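Okwood Grid Tablecloth

Item 888 - Okwood table linen range

The Okwood Grid is a woven table covering printed with rectangles of strong colour divided by thick black lines, in the manner of Mondrian. It is intended for dining tables, worktops and display tables where a plain cloth would show every mark. The print is on the upper face only. The underside is unprinted and slightly rougher, which reduces slip on varnished tops.

## Material and print

The cloth is a plain-weave cotton with a close thread and a flat finish. Colours are reactive-dyed and the black lines are overprinted in a second pass. Small shifts between the lines and the colour fields are normal for this process - a shift of up to 2 mm is within tolerance and is not treated as a fault.

The rectangles differ in size and the pattern has no centre motif, so the cloth can be laid either way round. Cut edges are turned twice and stitched with black thread. Corners are mitred.

## Use on the table

Lay the cloth with the long black lines parallel to the table edge. A line that runs out of true is easy to see over the length of a table, and it is quicker to correct this before anything is set down. Allow an even drop on all sides. For round tables, order one size up.

The flat finish suits small loose items such as building blocks, counters and game pieces. Heavy or sharp-footed objects should stand on a mat.
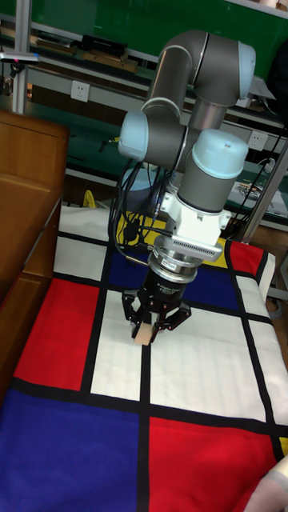
*Okwood Grid, draped over a table. Small wooden block held just above a white rectangle.*

The white fields show stains first. Blot spills with a dry cloth, then with cold water. Do not rub across a black line while the fabric is wet, as this can carry pigment into the neighbouring field. Candle wax should be left to harden and lifted with a blunt edge.

## Care

- Machine wash at 40 degrees, separately for the first 4 washes
- Liquid detergent without bleach or optical brightener
- Reshape while damp and dry flat or on a line
- Iron on the reverse, medium setting
- Do not tumble dry

Shrinkage in the first wash is up to 4 per cent in the length and 2 per cent in the width. Stated sizes are before washing.

## Fitting and accessories

Tustby table clips fit tops up to 17 mm thick and are sold separately. For thicker tops use the Arnen hem weights, which hook through the stitched edge at the corners. Weights must be removed before washing.

The Rezaei felt underlay is recommended for glass and stone tops. Cut it slightly smaller than the table so that it does not show below the cloth.

## Storage

Roll the cloth with the print outwards. Folding is acceptable for short periods, but creases along a black line are slow to drop out and may need steam. Keep out of direct sunlight - the yellow and blue fields fade at different rates.

## Ordering

Trade orders and fabric samples: Svenja Nolte. Special sizes and hemming: Reinhold Rathjen. Give the item number and the table dimensions in millimetres. Special sizes are cut to order and cannot be returned unless faulty.

Page revised March 2020.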